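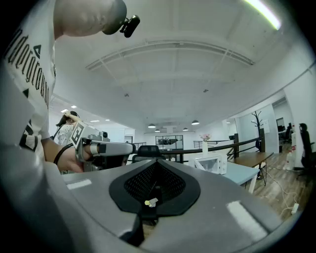
Gothic lettering in everyday use: "Underground" on a white T-shirt.

Week 6 notes: Blackletter, or the letters everybody calls gothic

Hi all! These are my notes from the lecture, tidied up a bit, with the stuff I skipped when we ran over. Si-woo Min asked me to put the vocabulary in writing, so it's in here too.

First, the name. Gothic letters have nothing to do with the Goths. Italian scholars in the Renaissance thought the writing from up north looked crude and the insult stuck. I'll say blackletter from now on, partly because "gothic" also gets used for plain sans serif type (I know, I know) and you'll trip over that in older type catalogs.

Where did it come from? Scribes needed to write faster and squeeze more words onto expensive parchment. The round letters of the earlier book hand got narrower, the curves broke into angles, and by the 1200s you had pages so dense they look woven. The formal kind is called textura for exactly that reason. Try writing "minimum" in it with a broad pen. You get a picket fence! Readers had trouble too, and putting a little stroke over the i helped.

The four families you need for the quiz: textura (tall, tight, upright), rotunda (rounder, mostly southern Europe), schwabacher (looser, early German printing) and fraktur (the one with the curly capitals, and the one that hung on in Germany into the 1900s). Chang-ho Kwon wanted to know if newspaper titles count as fraktur. Mostly no, they're closer to textura.
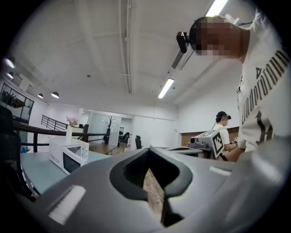
Gulangate, May

I'm adding this part after our walk, while I still remember who spotted what. We had 53 photos of lettering between us by the end, and I've only kept 16 for the slides. Hülya Karabulut got the bakery sign with the long s, lovely find. Yu-na Byun's tattoo parlor window is my favorite of the lot, even though the k and the t are nearly the same letter.

One thing I want you to look at in your own pictures is direction. Blackletter was made to sit in a horizontal line, with the uprights keeping a beat across the page. Run a word vertically and the beat changes completely. Same with all caps: those capitals were drawn to stand alone at the start of a word, and a whole row of them is really hard going.

For next time, write one short word in textura and the same word in rotunda, pen at a steady angle, 2 sheets each. Pencil guidelines are fine. Áine Quinlan has the spare broad pens if yours has split. Bring the sheets you hate as well, we'll be marking those up first.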